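Votley Backup 2 review: a small tool for home and office copies

Tuesday, January 8, 2019

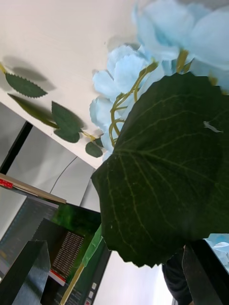 Votley Backup 2 copies files from a Windows PC to an external drive or a network box, and it can encrypt them on the way. I installed it on the office machine in June and have used it ever since. The first full copy was 2850 files, mostly invoices and product photos. A restore lets you look at a file before you bring it back, and the preview is large enough to be useful. With shots as alike as ours, pale blue artificial hydrangeas with a big dark green leaf across them, the file name alone tells you very little.

I tested the ransomware guard by running a script that renamed files in bulk. The guard stopped it after 300 files and put up a warning. Those files came back from the previous night's copy without trouble. You can't change the limit, and I think 300 is too high for a small office.

Scheduling is simple. Logs are poor. When the drive was full the log said "task ended" and gave no cause. Torbjørn Hovland, who looks after our network, found the same fault on his own copy. We wrote to Votley support and had a reply in two days, but no fix so far.

Isaksson does a similar program with better logs and no preview. I am staying with Votley for now and checking the free space by hand every Friday.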